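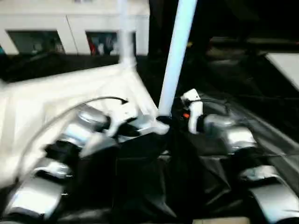 Poles, joints and a black cover

2026-02-26

When I moved to Skincombe in January, I had one suitcase of clothes and no wardrobe. The room has shelves, but shelves are not good for coats, and my coats were lying on the chair for weeks. So I ordered a clothes rack made of poles, with a fabric cover that goes over it. The name is Kurnero and it came in a flat box that was much heavier than I expected.

I want to write down how I put it together, for my own memory, because I will certainly move again and then I must do it a second time.

The instructions have 10 steps and almost no words. I like instructions without words in general (in a foreign language it is a relief), but in this case one word or two would have helped me. The poles come in 2 lengths, and the difference between them is so small that you only notice it when the rack stands crooked. I noticed it at step seven. Please put all the poles next to each other on the floor before you start, with the ends against the wall, and make one pile of the long ones and one pile of the short ones.

The joints are small plastic pieces, and every pole has to go into its joint until you feel that it stops. I did not push the first ones far enough. It looked fine from outside, but when I lifted the frame to turn it, one side came apart and the pole fell on my foot. After this I pushed each pole in with a small turn of the wrist, left and right, and held the joint with the other hand. It goes in deeper this way. My colleague Gisler told me to put a little soap on the end if it is very tight. I tried it with one pole and it was not necessary, and then I had soap on the carpet.

The top is the difficult part. The uprights are already standing, they move in every direction, and you have to catch both of them with the crosspiece. With two people it would be easy. I did it alone by starting with the side near the wall, so that it could lean, and it took me 20 minutes for this one step. My mother would have said some words that I will not translate.

For the cover I have only one piece of advice: find out which side is the front before you pull it over. The zipper has to be at the front, naturally, but the fabric is black everywhere and the seams look the same from both sides. I had it the wrong way, took it off, and put it on again the wrong way. It was also full of wrinkles from the box. I hung it in the bathroom while I took a long shower and some of the wrinkles went out. The rest I have accepted.

Now the coats are hanging, and also two dresses and the good blouse that I never iron. I put the heavy winter coat in the middle because at the side the pole was bending a little. The shoes stay on the floor below for the moment.

There is one joint left over in the bag. I checked all the corners twice and I don't know where it belongs, so I have put it in the kitchen drawer together with the instructions.

Mirjam Aebischer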